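Open Day at the Drodeck Sawmill and Board Works

We drove out to Drodeck in August for the open day at the Bimar mill. I had wanted to see it for a while, having bought their maple from a dealer for years without knowing much about where it was cut. Entry was free. Parking was in a mown field across the road, and they asked for closed shoes at the gate and meant it. A family ahead of us was sent back to the car to change out of sandals.

The log yard

The tour starts in the yard. Logs come in by truck and get sorted by species and diameter, then stacked under sprinklers to keep the ends from checking in the heat. Most of what we saw was maple, with a smaller pile of ash and a few cherry logs set to one side. Our guide said cherry is sold before it is sawn most of the time. She also showed us a log with a fence staple in it, found by the metal detector, and the blade that had met a different staple the year before.

The sawing shed

Ear protection was handed out at the door. The main saw is a horizontal band mill, bought used from a mill that closed, and it runs with a crew of 3. They cut one log for us. The sawyer turned it twice before he was happy with how it sat on the carriage. You can't hear any explanation in there, so the guide did all her talking outside afterward, and people at the back missed half of it. If you go, stand near the front.

The offcuts go to a chipper, and the chips feed the boiler for the kilns. Sawdust is sold to a horse farm.

Drying

There are two kilns, both made by Orbán, and a long open-sided shed for air drying. Boards sit in the shed first, stacked on stickers, and go into the kiln when the moisture is low enough. I asked how long one-inch maple stays in the kiln. The answer was 18 days for the last load, but it depends on the season and on how wet the boards are going in. Thicker stock takes much longer and they don't like doing it. One kiln was open and partly loaded, so we could walk up to the door and look in. It smelled like a bakery to me. My wife said wet cardboard.

The thing I learned here is that pale maple is mostly a matter of timing. Leave the log too long in warm weather and the wood goes gray. They try to saw maple the same week it arrives, and winter logs are better than summer ones.

Lunch

Food was in a tent behind the office. Sausage, potato salad, corn, and a sheet cake. The line was long at noon and gone by 1:30. Cash only, which was not on the website.

Planing and board finishing

After lunch the group went through the newer building, where rough stock is planed, glued up if needed, and trimmed to size. Bimar sells to furniture shops, but a good part of the finished work now goes out under the Nivent name as cutting boards and shelves. Grading is still done by eye. Clear, straight boards go in one stack, and anything with knots or dark streaks goes in another and sells for less. I would take the second stack. The streaks give it some character, and under a coat of oil the grain shows up well.
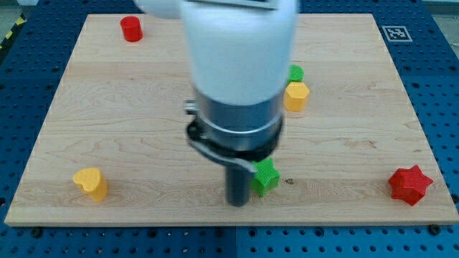 The shop

The shop is one room beside the office. Open day prices were lower than the dealer's on most things, and there was a bin of shorts by the door at 11 dollars a bundle. I bought two bundles and a wide piece of ash with one waney edge. The whole bill came to 234 dollars, including a tin of board oil. They will plane a face for you while you wait, but the wait was over an hour that afternoon, so I took mine rough.

Getting there

Take the county road north out of Drodeck and turn at the grain elevator. The sign for the mill is small and faces the wrong way if you are coming from town. The last tour starts at 3 p.m., and the shop stays open until 5. Bring a tape measure and something to tie down a load. They had twine, but not much of it.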